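Renovação de residência: a marcação conta como prova?
Ehsan Durrani, terça-feira, 18h

O meu título caducou em maio e só consegui vaga para daqui a 91 dias. No balcão disseram que o comprovativo da marcação chega. O patrão não acredita e eu também não. Alguém já usou?

Elínborg Damgaard

Usei, e duas entidades recusaram. "Chega" dito ao balcão vale pouco, peça por escrito. Esperei 19 semanas e escrevi mais de 18 emails, quase todos com resposta automática. 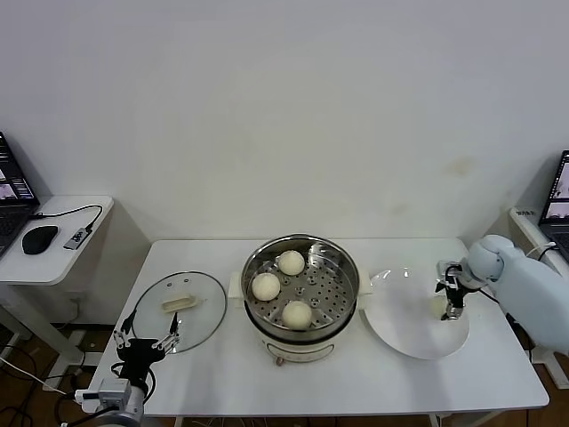
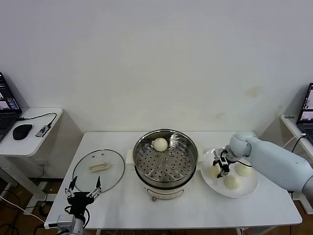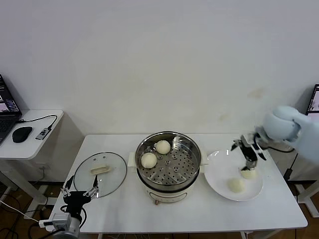 Guarde também os recibos das taxas e não viaje só com esse papel. Quanto ao patrão, pergunte-lhe que norma está a invocar. O meu não sabia.

Fladen

A mim aceitaram sempre. Imprime a cores.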